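Dromitz FG-2 stepped finger set: review against our soft goods checklist

Reviewed by Yevdokiia Demchenko, 31 August 2019

The FG-2 is a pair of replacement fingers for parallel grippers, sold by Dromitz for handling cloth, film and other thin sheet. We bought one set for the textile bench at Wonutska, where the work consists of picking folded cloth by a corner, lifting it and laying it back on the stack. The fingers were mounted on a small arm and judged mainly on how well they fit a written set of working rules. Grip performance is covered, but briefly.

What is supplied

The box contains two black fingers, mounting screws, a setting gauge and a printed sheet. The fingers are tapered, with a stepped profile on the shoulders. The sheet gives a screw torque and a cleaning instruction. It gives no maximum closing force, no statement about the condition of the edges and no inspection interval. For a part that changes the pinch geometry of a machine, this is a serious gap. The user's own risk assessment has to be redone after fitting, and the supplier ought to say so in print. Akash Kanaujia asked Dromitz for a force figure by email and received the torque value again.

Fitting

Fitting took one person a few minutes. Both screws on each side are reached from the front. The gauge sets the closed gap and works well, provided the gripper is homed first. The sheet puts these steps in the wrong order. Our procedure now reads: isolate, fit, restore power, home at reduced speed, gauge, record. The gap is recorded against the serial number of the arm. A record kept against the fingers alone is of little use once they are swapped between machines.

Rules applied during the trial

Closing force was set at the lowest value that held the cloth, then locked behind the supervisor password. Approach speed within the last part of the descent was limited in the controller. Hands stayed outside the marked area whenever the arm was enabled, including for straightening a crooked stack, which is where people are most tempted to reach in. A stop test was done at the start of each shift and signed for. Any change to finger, force or cloth type meant a new first-off check by someone other than the person who made the change.

Thijs Kramer objected to the last rule as slow. It stayed. In February a set of plain fingers from Gunawan had been refitted the wrong way round and ran like that until the afternoon.

In use

The narrow tips are the main reason to buy the set. They can be brought right up to the edge of a fold without the body of the finger pushing the lower layers out of line.
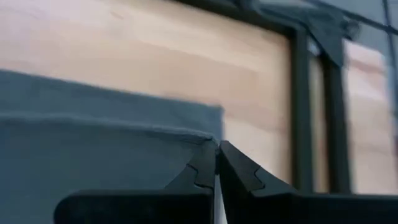 Approach angle matters more than force. With the wrist too flat, the tips ride over the top layer; with it too steep, they press into the stack and pick up two layers. We settled on a fixed angle for each cloth type and wrote it on the job card. Operators may not trim it during a run.

The steps on the shoulders collect lint. Dromitz recommends cleaning every 2,000 cycles. We found 1,000 more suitable for brushed cotton, and the interval should be tied to the material. The tips showed no chipping on inspection. A light burr on one inner edge was present from new and was removed before use, so an incoming edge check has been added to our list.

Compared with the plain Gunawan fingers, the FG-2 disturbs the stack less and needs more cleaning. The Urnosora pads hold slippery fabric better but are too thick for corner work.

Rating

Mechanical quality: 4 out of 5
Ease of fitting: 4 out of 5
Documentation: 2 out of 5

Suitable for shops that already have a change procedure and someone to enforce it. Buyers without one should ask Dromitz for the force data in writing before ordering. Ridwan Ong holds our job card template and will send a copy on request.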